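Automation on the Folding Floor: Notes After Our First Season

I have managed the finishing department at Hourani for long enough to remember when every garment that passed through our laundry was folded by hand. In August we placed the first robotic folding station into regular use. Several former colleagues have written to ask how the change has gone for the staff, and I would like to set down my view of it while the details are fresh. The opinions are mine and should not be read as a statement by the company.

The building handles uniforms, hotel linen and a growing volume of casual garments that are returned to shops after inspection. The casual garments are the difficult part. A pillowcase is the same pillowcase every day. T-shirts arrive in every size, some of them many years old, with hems that curl and sleeves turned inside out. The target for a full shift is 808 pieces per table, and in the past that figure depended on two experienced folders who knew by touch where a corner would be.

The station was installed by Mudico, with the arm controlled by software from Potelden. Our agreement with both firms required that no position be removed during the trial period. I asked for that clause myself, and it was granted with less argument than I had expected.

What the machine does well is repeat. Once a shirt lies flat, the fold is even and the stack is straight. Where it needs help is at the start, when the cloth must be picked up by its edge. A stitched hem is the best place to take hold, but a hem that bends back at a corner and rolls into a tube can be read in more than one way. Our operators now spend a good part of the shift watching that moment and correcting it.
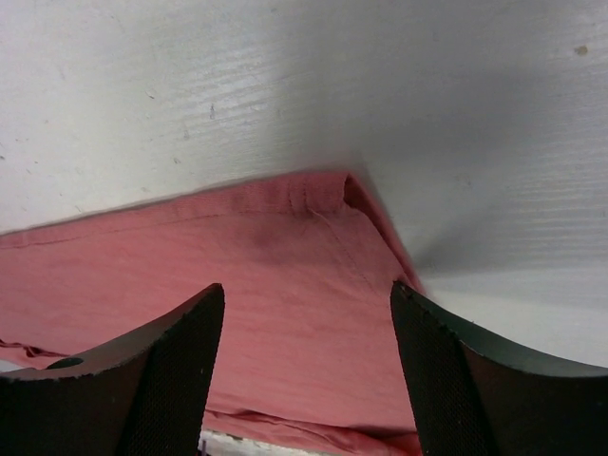 Changes to the Work Itself

The post of folder has become the post of station operator. The written duties are to sort incoming garments by fabric, to lay out pieces the arm has rejected, to clean the grip pads and to keep the rejection log. Lint is a greater nuisance than any of us had planned for, and the pads are now cleaned at the start of each shift and again after the meal break.

Rima Zoubi was the first member of staff to complete the operator training. She reported that her wrists were less tired by evening, and that her eyes were more so. Both remarks were entered in the trial record, and the second led to a change in our schedule. No operator now remains at the station for more than 70 minutes without moving to other duties.

Pay was the subject of longer discussion. Gordon Li, who represents the department in talks with management, took the position that an operator who can also fold by hand holds two skills and should be paid accordingly. Management agreed to a higher grade for those who complete the training. I supported the proposal and continue to believe that it was correct.

There have been losses as well. The folding tables faced each other, and people talked while they worked. The station faces a wall. We have moved the sorting bench closer so that the operator has company, but the room is quieter than it was, and some of the older staff have said that they miss the noise.

Next Steps

A second station, to be placed in the Pesis annex, is under review. I have asked that the layout be drawn up with the operators present, and that hand folding remain part of the training for every new employee. A decision is expected once the rejection logs from the first station have been read in full.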